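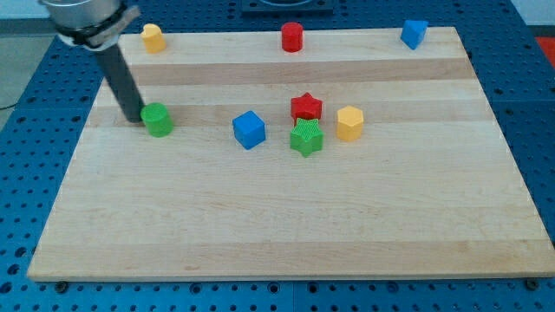 Blocks on the maple board, finger just left of the green cylinder.

February 1, 2019

The arm is paid for, so this year's budget is all the bits around it. I had put these down as "sundries" in the first plan and given them a single line. That was a mistake, and the list below replaces it.

Perforated table top. Already bought, from Gittins. The grid of holes means anything can be bolted down and put back in the same place later. It cost more than a plain top and I would pay it again.

Work surface. A maple cutting board from a kitchen shop, 20 pounds. The Padon catalogue has a machined plate of similar size for over 200. For pushing blocks about, the board will do. Wood moves with the weather, so I have allowed for a second one in May.

Blocks. One set of 8 in the basic shapes: cylinders, a cube, stars, prisms. The stars are ribbed and the green cylinder has a slight texture, and I would like a smooth set to compare. Cheap enough to order without thinking.

Finger. The present one is a plain rod. Wandau quote 200 for a two-finger gripper, without the cable or the mounting ring, both of which are extra and neither of which is in stock. Gumadov include the ring but want payment up front. Shirin Abbasi has used both makes and prefers the Gumadov for spares. I am leaning that way.

Lighting. Not priced yet. The rod throws a shadow on the board, faint but enough to bother me when I set thresholds. Two diffused lamps, probably.

Carriage and VAT are not included in any of these. Spares are held over until I know which gripper I am buying spares for.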